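Gripper Club - Questions We Keep Getting

I'm Catríona Daly and I look after the sign-ups for the gripper club at Vendalton. I wrote most of this after our January open evening, when I answered the same things over and over until my voice went. Last updated 5 Feb 2020.

What do you all do in there?

We teach a robot arm to pick up ordinary stuff, and we do it by picking the stuff up ourselves first, with a gripper you hold in your hand. You do the grab, the recording goes into our set, and the software people (mostly Mansa Sarpong and whoever he's talked into staying late) try to get a model to do the same thing. It's slower than it sounds and way more fun than it sounds!

Do I need to know how to code?

Nope. I joined without a line of Python to my name. Plenty of our members only do recording, and some only do printing and repairs. If you want to learn the code side, sit next to Magdalini Tsakiris and bring your own laptop charger, she is tired of lending hers.

Where do you meet?

In the big tiered lecture hall, down at the front desk. Come in by the lower door if you can, the upper one locks behind you and then you're climbing down past all the rows with your bag. We start at 6 and we're normally packed up by 9.

What does a session look like?

We pick a desk layout, somebody calls out the object, you grab it, you put it down, you go again. Then you swap with your partner. We like the desk busy, with markers and booklets and whatever else, so the model doesn't get spoiled by a nice clean table.
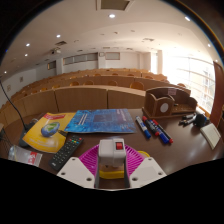
The front desk from behind the gripper, with the remote, the booklets and the markers laid out.

How long before I'm allowed to hold the gripper?

Your first night. Evangelia Vlachopoulos does a short intro on how to hold it and how fast to move (slower than you think - everybody rushes), and then you're on. Expect your first few takes to get thrown out. Mine were. I still have feelings about it.

Which objects are hard?

Thin flat things are the worst. Booklets make me want to lie down on the floor. Markers are okay one at a time, but put four of them side by side and the fingers want to push two when you only asked for one. Crinkly plastic is tricky too, it changes shape every time you touch it. Boxy little things are a treat, and I'd start any new person on those.

Can I bring something from home for the desk?

Please do! We get bored of our own junk. A few rules, though: nothing sharp, nothing that leaks, nothing you'd cry over if it hit the floor. Put your initials on the bottom with tape. And please take it home again, the club drawer doesn't close anymore.

Why are the fingers pink?

Because magenta was the spool we had the most of. I'd love to give you a better answer. Saoirse Ó Briain prints them, and she has promised that the next batch will be whatever color the members vote for, so come to the vote.

What happens if I break a finger?

A printed one, I hope. Tell Saoirse, she'll swap it and you carry on. Please don't glue it yourself. We had a glued one last year that came apart mid-take and it was a pain to find all the bits between the seats.

How many recordings do you have so far?

1404 good ones as of the last count. We want a lot more before the spring meet at Firkow, so if you've been thinking about joining, now would be a very kind time to do it.

Do you compete?

Once a year, at Firkow. Each team gets a table it hasn't seen before and a list of things to move. Last year we came in behind Mikham, who were really good and also really nice about it, which was annoying. There were 17 teams and we were happy with the middle of the pack.

What should I look at before I start a take?

Check both fingers first, that the inserts are seated and the plates aren't wobbly. Then look at where your object is sitting and which way it faces, and decide on your grab before you move. With a plug adapter, say, I go for the sides of the body and stay off the prongs.

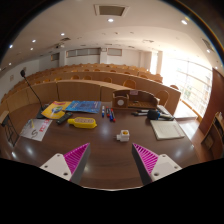
What does it cost?

Nothing for your first three sessions. After that there's a small fee per term that goes to filament and screws. If the fee is a problem, send me a note and we'll sort it out quietly.

I missed the start of term. Can I still join?

Yes, any week. Email me or just show up and ask for Catríona. If I'm not there, ask for Mansa - he'll find you a partner and put you on the list.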